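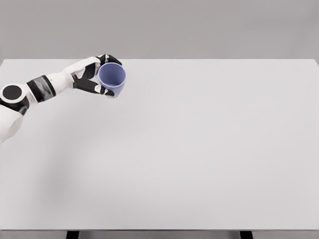 A blue cup in the robot's grip, in simulation. Every new move at Rurnell is tried on screen first.

By the time the kettle has boiled on a Wednesday morning, Mei-kuen Tam has usually watched the arm pick up its cup a good many times. She spent years on the canteen supply line at Rurnell, packing 2,795 tumblers on a decent shift, and her wrists (she'll happily show you the supports she used to wear) still grumble when it rains. These days she sits upstairs with a screen, deciding how a cup ought to be held, and she is very particular about it!

"I know where they crack," she says. "The engineers were squeezing them like lemons."

Two of her old workmates have moved up to join her since July. Others have stayed on the floor and miss the chatter, and Mei-kuen admits that she does too, so she still goes down for her lunch and tells them all about it.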